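Brundell building, 2nd floor: monthly fire door and exit check
Checked by: Teemu Halonen

Main stair door: OK. Closes fully by itself.

Door to Laaksonen side: NOT OK. Closer is weak, door stays open a little. Same remark was in November. Please order the part now.

Exit signs: OK, all lit.

Corridor: boxes from Nivden were standing along the wall. I asked to move them and it was done the same day.

Extinguishers: OK. One tag is hard to read, new tag is needed.

Emergency lights: 3 tested, 2 good. The one by the kitchen goes off too early.

Room at the end of the corridor:

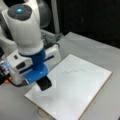
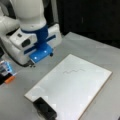
Assembly point map: old version still on the wall. Urho Oksanen has the new one and will hang it.

Next check: by Urho, I am on leave.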